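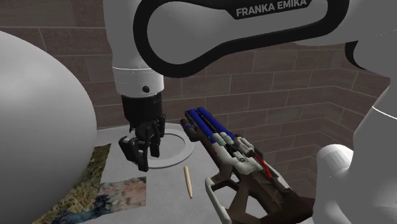

4.3 Failures in the simulated scene

Figure 4. The Franka Emika arm above the simulated tabletop, with the gripper open and no object held.

We ran 613 trials in the Arnix simulator, and 33 of them ended with a collision stop. Most of these stops came from one fault. The planner used an old collision model of the toy blaster, in which the two blue barrels were missing. For this reason the hand was allowed to go down too close to them. The thin wooden stick caused 4 stops, all by contact of a finger with the table. Yokoyama reported a similar fault for the Hattori planner. After we corrected the model, we repeated only the 33 failed trials, so we can not say if new faults were introduced in the others.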